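Windura hand-held grippers: recording kit now open for orders

18 Jul 2024

Windura has opened orders for its recording kit, which lets a person collect training data for a robot arm by doing the job with a gripper in each hand. We had a kit on loan for part of May and used it mostly for washroom and kitchen tasks. These notes are for groups deciding whether to buy or hire.

What you get

The kit comes as two grippers, marker cubes for both wrists, a head-worn camera, a shoulder strap and a small timer display with its clamp. The software is a separate download called Falness, and it runs on an ordinary laptop. Spare cubes can be ordered singly. The case is larger than it needs to be but everything has a slot.

Setting up took us most of a morning the first time. After that it was a matter of minutes, provided the cubes had been left on. If a cube is taken off, the wrist has to be calibrated again, and the manual is short on that point. Page numbers in the printed copy do not match the contents list.

In use

The operator stands at the work surface and handles tools through the grippers. Thin handles are the hardest part. We gave the basin task to people who had not used the kit before, and most needed a few attempts to hold a squeegee at a useful angle. The timer display sits near the right arm, so the length of a take can be read without turning away from the basin.
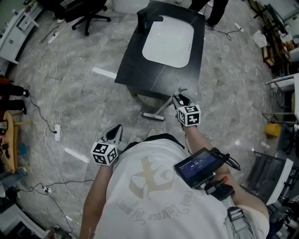
Results over the loan period

We recorded 1,444 takes and kept all but some 200 of them. Most of the rejected ones were lost because a cube had been turned away from the camera for too long. Falness marks these takes in red once the session is saved. A warning during the take would be more useful, and Windura says one is planned.

Battery life was good enough for a half-day. The grippers are comfortable for short spells, but our operators asked for a break after each batch, and those with small hands found the trigger stiff. The strap helps with the weight and should be adjusted before the cubes are calibrated.

Price and hire

Windura will quote for purchase on request. Hire is through Tutley at £400 a week, with a refundable deposit of £200. Collection and return are from the Tutley depot, and courier delivery is extra. Groups already on a Tu service plan can add the kit to it at the next renewal, with repairs covered but not lost parts.

Orders placed now are due to ship in the autumn. Hire bookings can be made straight away. The loan kit has gone back, but our task sheets and calibration notes are available from the newsletter desk to anyone who wants a copy.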